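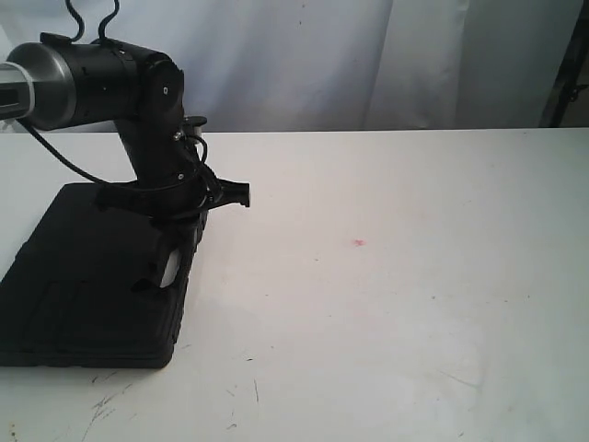 Can a machine do the chores yet?

Pick the thing up by its handle, move it, put it down. Most jobs in a kitchen or a stockroom start that way, and most people do them while thinking about something else. Consuelo Condori spent April looking at how far robot arms have got with this sort of work, at home and on the shop floor. These pictures go with her notes.

The arm at the table
A black arm with a two-finger gripper, over a white tabletop. The jaws are slightly open and there is nothing between them. The flat black piece lying underneath has a long slot along one side, much like a carrying handle.

The Umholm stockroom
Umholm sells garden and kitchen goods and keeps 2628 lines on its shelves. Staff there were asked which job they would hand over first. The answer was moving trays from the trolley to the bench, which takes up most of Wednesday morning. Folding the display cloths came second. Serving customers was not on anyone's list.

Fingers together
The same sort of job from low down, with the two finger tips almost touching and a black block lying flat on the right. Much of the tabletop is bare. A kitchen worktop seldom is, and that matters – an arm that manages well on a clear table may do badly next to a kettle and a pile of post.

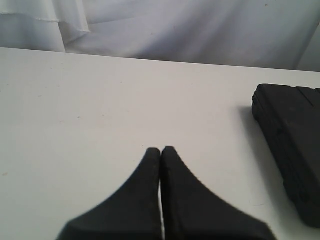 Could I buy one to clear up after dinner?
Not one that would do the whole job. An arm can be set up to lift certain items from certain places, but a sink full of mixed plates, cutlery and leftovers is still quicker by hand.

Holding on
One finger on each side of a straight black bar, next to a handle-shaped opening. A bar like this gives the fingers two sides to close on. Bags, tea towels and anything floppy are harder, and the Dalsgaard workshop keeps a box of them for practice. Its staff set 200 tries for each item before they will say anything about it, and the tea towel has had 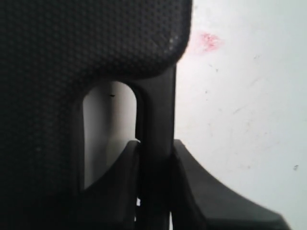
only 19 so far. The trays have had all of theirs and have been put away until the next round.

Gullier, the laundry at Kenside, is waiting on the towels. It has no plans to change its trays, or its shifts, before then. Consuelo goes back to Kenside when the towel tries are finished, and her notes on the laundry will go up on a separate page.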